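Teaching a Robot Arm to Empty a Bin by Remote Control

Student project report, second semester
Authors: Imre Takács and Barrett Achterberg
Laboratory for Handling Systems, Akville

1. Introduction

Picking single objects out of a bin is an old problem in robotics, and for known parts it is solved quite well in factories. For mixed household objects it is still difficult. The objects lie on each other or against the walls, some of them are shiny or transparent, and the gripper itself takes a lot of space. In our project we did not try to write rules for all these cases. We recorded how a person does the task with the robot, and then trained a small model on the recordings.

The report describes mainly the first part, the recording. When we started we believed that this would take two weeks and the learning part would take the rest of the semester. In practice it was almost the opposite, and we think that the experience with the recording is more useful for the next group than our results with the model.

Sections 2 and 3 explain the two ways of demonstrating which we compared. Sections 4 to 6 are about the work at the bin, and the last sections contain our results and what we would change.

2. Two ways to show a task

The first way is hand guiding. The operator stands next to the arm, switches it to a compliant mode and pushes it with the hands to the object. The joint positions are saved during the movement. It is easy to understand, and every member of the laboratory could do it after a few minutes.

The second way is remote control. The operator stands or sits some distance from the bin and moves the arm with a hand controller. The software (we used the package Sellow, which was written by an earlier group in our laboratory) reads the position of the controller, multiplies the change by a scale factor and sends it to the arm as a target. A trigger opens and closes the gripper.

We began with hand guiding and recorded six complete sessions. Then we looked at the videos and saw two problems. The hands and sometimes the head of the operator were in front of the camera exactly at the moment of the grasp. For a model which should learn from camera images this is very bad, as the hands will not be there when the robot works alone. The other problem was the wrist. Near the walls of the bin it is not comfortable to turn the arm by hand, so both of us turned it as little as possible and the grasps came out almost all from the same direction.

For these reasons we changed to remote control and did not use the six sessions in the training.

3. The remote control

Sellow had two settings that were important for us: the scale factor and the clutch.

With scale factor 1 the gripper moves the same distance as the hand. This feels natural above the bin but is too nervous close to the objects. We tried to change the factor automatically depending on the height of the gripper. Barrett liked this, Imre did not, because the arm suddenly felt heavier when it came down. In the end we used one fixed factor of 0.6 for everything. It makes the way across the bin a little slow.

The clutch is a button which must be held while the arm should follow. If it is released, the arm stays where it is and the operator can bring the hand back to a comfortable position. In our first recordings there were many pauses from this. A pause is not harmless: the model learns that standing still above an object is a part of the task. We therefore wrote a small script that removes all samples in which the clutch is open. After this change the recordings looked much smoother.

We also limited the speed near the floor of the bin. A software plane is placed slightly above the metal, and the gripper cannot be commanded below it. The sloping sides are more difficult, because a simple plane is not enough. We described each side by its own plane with a margin. The margin was chosen too large at first, and objects that rolled against a side could not be reached at all. We made it smaller in three steps.

4. Objects and procedure

The objects were collected from the laboratory and from our kitchens. We wanted things with different shape and surface: bottles, caps, toy parts, plastic pieces with ribs, clear plastic. None of them is heavy. We called the complete collection the Greller set, after the street where Imre lives and where most of it comes from.

One round was carried out as follows. The person who is not operating puts the objects into the bin without arranging them. The operator then takes one object, lifts it, moves it out of the bin and releases it. The arm goes back to a start position and the recording of this object is closed. Then the next object is taken. The order is free. We discussed if the order should be fixed, but Marín, the doctoral student who supervised us, advised against it. She said that a person chooses the easy object first, and that this choice is also information.

If a grasp failed the operator could try again in the same recording. If the object was lost outside the bin the recording was marked as failed, but it was kept.

5. Preparation of the workplace

The bin must not move. This sounds trivial, but it cost us one complete week in August. The bin is made of metal and we thought that its own weight would be enough. When the gripper pressed against a wall, the bin moved by a few millimetres, and after one afternoon the planes from section 3 were not correct any more. From then on we used a clamp on the rim and checked the position at the beginning of every session.

The second point was the cables. The hose and the cables of the gripper are led along the outside of the arm and need enough length for the rotation of the wrist. If the bundle is too short it pulls; if it is too long it hangs down into the bin and covers the objects for the camera. We fastened it again several times with ties until both of us were content. A loop remains in the present state, and in some wrist positions it still comes into the view.

The third point was the light. The metal of the bin reflects, and a coloured object which lies near a side can appear a second time in the wall. We closed the blinds and used only the ceiling lamps, and this made the reflections more constant from session to session. It did not remove them.

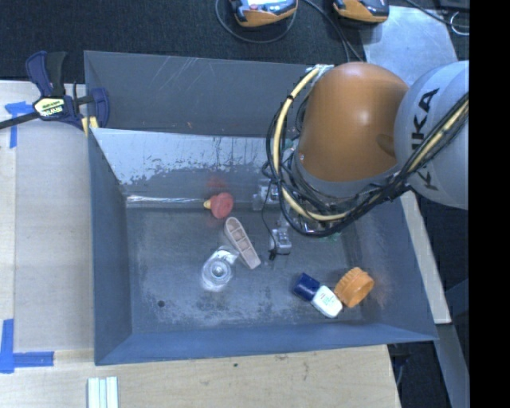

Figure 1. Gripper low in the bin with five objects on the floor. Note the red reflection in the slope above the small red object, and the clear object to the left of the gripper.

Figure 1 contains several of our difficulties together. The bottle and the orange cap-like object lie very close to each other, and a finger needs space between them. In such cases we usually pushed one object a little to the side before grasping. Pushing was not planned as part of the task, but it was so useful that we allowed it. The transparent object is difficult in another way. The operator can find it by its bright glare, but in a camera image of low resolution there is not much left of it.

6. Operating with two persons

Both of us operated, in turns of half an hour. After a longer time the operator becomes impatient and the grasps become less careful. We noticed this first in the data and only later in ourselves.

We have different styles. Imre comes down vertically and turns the wrist at the last moment. Barrett turns the wrist early, far above the object, and then comes down in one movement. At first we thought this variety would help the model. With a small amount of data the model instead mixed the two styles and turned the wrist half at the top and half at the bottom, so that it often arrived with a wrong angle. We agreed to turn early and repeated a part of the recordings. The older ones with late turning were sorted out.

7. Results

In total we recorded 1,075 demonstrations of single objects by remote control. After removing the failed ones and those with late turning, 742 were used for the training.

The trained model could move to an object and close the gripper in most trials with toy parts and caps. With bottles it worked well when the bottle lay free, and badly when it lay against a side. The transparent objects were almost never grasped. Often the arm came down beside them, at a place with a bright spot on the metal floor.

The model learned pushing only partly. It moves an object to the side sometimes, but also in situations where it is not necessary. We believe that there are too few examples of pushing in the data, and we did not label them separately, so we cannot say how many there are.

8. What we would do differently

We would write down the rules for the operator before the first recording: when to turn the wrist, how many attempts are allowed, if pushing is allowed. We found these rules during the work and paid for each of them with recordings that could not be used.

We would also look at the videos on the same day. Our habit was to record for several days and to look at everything afterwards. In one case the camera had changed its focus in the morning and all recordings of the following three days were blurred.

A force signal for the operator would be helpful. At present the operator only sees the contact with the wall and does not feel it. Sellow has an interface for vibration in the hand controller, but we had no time left to connect it.

The recordings, the script for the clutch and the list of objects are on the laboratory drive in the folder of this semester. The values for the side planes are in a separate file and must be measured again if the bin is taken out of its clamp.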